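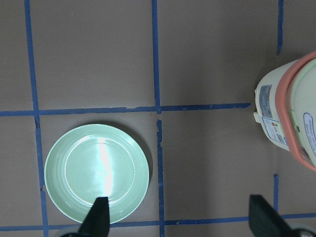 Started at the Flemico returns building last September, before the arms came in. A few posts on what changed, for anyone who has the same thing coming to their site.

We take back small kitchen goods. Plates, bowls, rice cookers, kettles. Used to be you picked an item out of the tote, looked it over, wiped it and put it on the belt. 900 pieces was a normal shift for my bench.

Now the arm does the picking and placing. I do the looking. The bench went from six people to two. The other four moved to packing, same pay, later hours. One of them quit over the hours.

Blue painter's tape is a bigger part of my job than I expected. When a strip gets ragged I pull it and lay a new one. Kausar Dogar on the early shift does it straighter than me, so she does the long ones.

Glossy plates are the ones I watch. Glare off the glaze was behind a lot of our stops the first month. We logged 76 in one week. They turned one of the lights and it went down some.

My wrists are better. My eyes are worse. I used to walk to the totes and back all day and now I stand in one spot, so I bought my own mat.

The target is 1,000 a shift now. Best we have done is 662, and that was with the second arm down half the morning. Management knows the number. Nobody has been written up for it so far.

They asked if I want the operator training. It's two weeks at the Dovo site, paid, no raise until you pass. I said yes. Kausar said she'd wait and see how mine goes.

If your place is about to do this, ask about the hours before you ask about the robot.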